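Office Practice, Unit 4: Putting Folders Away
Handout prepared by Meifang Gu, with corrections from Svatopluk Vlček

In the last unit we spoke about which papers we keep. Now we speak about where they live. Please read this before the practice hour and bring your own list of folders.

1. Open both doors
Many people open one door only and push the folder in at an angle. The corners become bent after one month. Open both doors fully, then look inside before you take anything in your hand.

2. Decide the level
A cabinet with one shelf gives you two levels. In our course the upper level is for papers of the current term, and the lower level is for closed matters. At the Stilov office they do the opposite – this is also fine, but everybody must do the same.

3. Box or flat folder
A folder box keeps its shape and may lie down or stand. A flat folder is weak when it stands alone, so give it a neighbor to lean on.

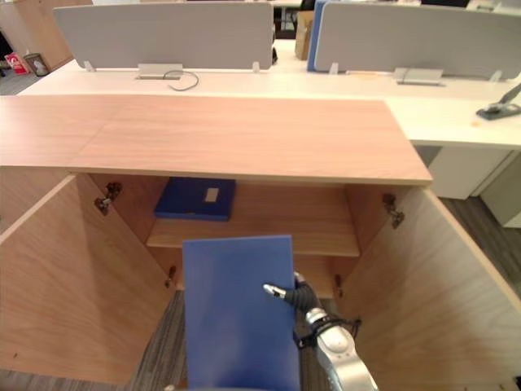 The label is the next question. Write it before the folder goes in, with short words and the month, for example "Travel, February". Yiran Du showed us in class that a label on the face is of little help when the folders stand in a row – then you need one on the spine too.

4. Homework
Take the list of 31 folders on page 4. For each one write the level, box or flat, and the text of the label. Qianru Gu collects the sheets at the start of next class.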